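**Unit 4: Planning an Equipment Purchase**
October 2024 - Course handout, prepared by Llinos Ifans

Students should complete the budget sheet before requesting quotes. A request for hand-held grippers must list every cost that falls within the first year, including items the supplier does not sell.

1. **Purchase price.** Obtain written quotes from Lurnerik and Derninach. Record the price per unit and the price per set.
2. **Wear parts.** Finger pads and printed markers are charged to supplies. Allow $15 per pad and order spares with the first shipment.
3. **Operator equipment.** Headsets and backpacks are budgeted per person - do not share one line between operators.
4. **Space.** The Zidonholm site charges $300 per day. Setup days are billed at the full rate.

Any single item above $500 requires a second signature.
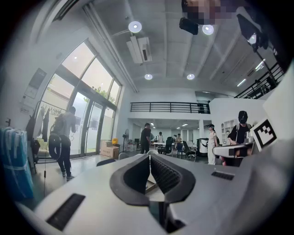 Freight and import fees are entered on a separate line, even when the supplier has included them in the quote. For the Yazdani case, use a freight charge of $111 per shipment and assume two shipments. Completed sheets are due at the start of the next session.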